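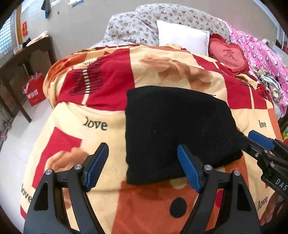
When the Gripper Won't Let Go: Handling Knits and Plush Blankets

Snagged knits have been our most common fault since February. A pad closes on a hat, the yarn rides up over the edge of the pad, and the next time the fingers open a loop gets pulled. On a bad day the loop works its way into a linkage and the finger stops halfway.

Most of it can be avoided.

Before you start

Run a bare fingertip along the edges of both pads. If you feel grit or a lifted corner, change the pad before you touch any fabric. Lint can be brushed out with a dry toothbrush. Do not use tape, it leaves glue behind.

Check the screws on the linkage. A loose one lets the finger lean, and a leaning finger catches yarn. Snug is enough. Myroslav Kuzmenko stripped one by going past snug and we waited on Zurnix for the replacement.

Smooth the blanket under the item. Plush pile bunches up easily, and a fold of it will go into the grip along with the hat.

Picking up

Take a folded hat by the body. The ribbed cuff stretches and then springs back — that is how the pull in unit 133 happened. Come in from both sides, close slowly, and stop when the knit starts to dimple. Lift an inch and look underneath. If the blanket is coming up too, set everything down and open again.
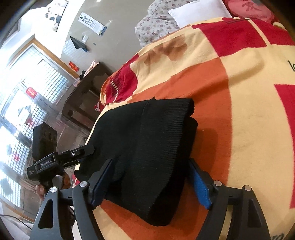
Clivoler Soft Goods Handling Team

If it jams

1. Stop squeezing. Do not pull the fabric.
2. Switch the unit off at the battery if it has one. Ebony Goodwin got a pinched thumb clearing a jam with the power on, and it was a bad enough pinch to need ice.
3. Support the item with your other hand so that its weight is off the yarn.
4. Ease the loop out with a blunt darning needle. No scissors, no seam ripper.
5. Open and close the fingers by hand four times. If they drag, tag the unit and leave it on the shelf by the door.

A pulled loop in a hat can usually be worked back from the wrong side with the same needle. Stretch the knit gently in both directions afterward.

Write up every jam, including the small ones. Forms go to Ritva Väisänen. Put down the unit number, what the fabric was, and whether you had checked the pads first.

Replacement pads are in the Stoseo drawer, part 2898. The old 1900 pads look alike but sit a hair too proud, so please don't mix them.

Updated Wed 26 March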